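Jan 22, 2022
Open day at Grustimik, notes typed up same night so forgive spelling. Went with Hawi Tesfamariam. Wanted two things out of it: how they handle round stuff, and whether Bilyk (their scheduling software) is any use to us. Got plenty on the first, half an answer on the second.
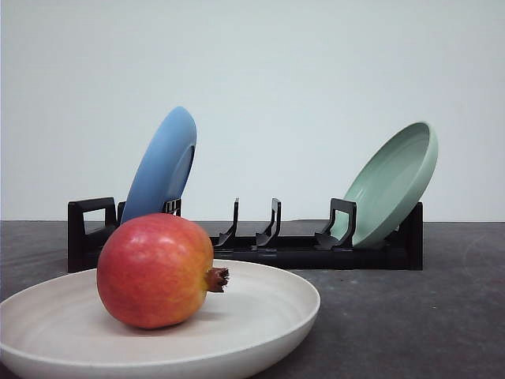
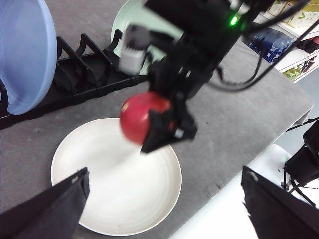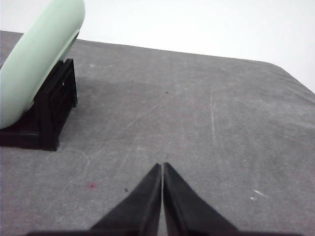 Main thing for us is the table, not the arms. Our bench at Brerkau is glossy white and we lose the edges of every pale dish we put on it. Theirs is gray and matte, scuffed all over, there's even a long curved scratch right of center near where the fingertips come down, and the guy running the demo said he has never once refinished it. Says the marks don't bother the vision side. Hawi skeptical, wants to try gray on half our bench first before we commit. Fine by me. Also the plates in the rack are different colors, blue one end, green the other, and I would like to copy that for our own sorting runs instead of the all-white set we bought in August.

Fruit: asked about grip force on apples. Answer was "low, and we watch it", no number given. Will email. They did say the finger pads get swapped every 200 picks, which seems like a lot of pads. Ours go to 1217 on the last log and still look ok to me but I haven't measured wear, should do that.

Bilyk: talk was too short, 7 minutes and most of it was slides. It queues jobs for two arms on one table and holds one back if the other is in its space. Could not get a straight answer on what happens when the held one times out. Hawi asked twice. Somebody is supposed to send us the manual.

Talked to a woman from Jerkico at the coffee table. They do cable sleeves and strain relief. We have had the wrist cable on arm 2 fail at the same spot over and over so I took her card, it's in the top drawer with the fuses. Minimum order is 200 pieces, way more than we need, maybe split with the lab downstairs.

To do
- email Grustimik re: grip force, and the timeout qustion again
- gray matte sheet for left half of bench (Hawi)
- measure pad wear before the next long run
- colored plates, check the cupboard before buying
- parking recipt to the office, I paid

Arm 2 is still off at the wall. Leave it off till I've looked at the cable.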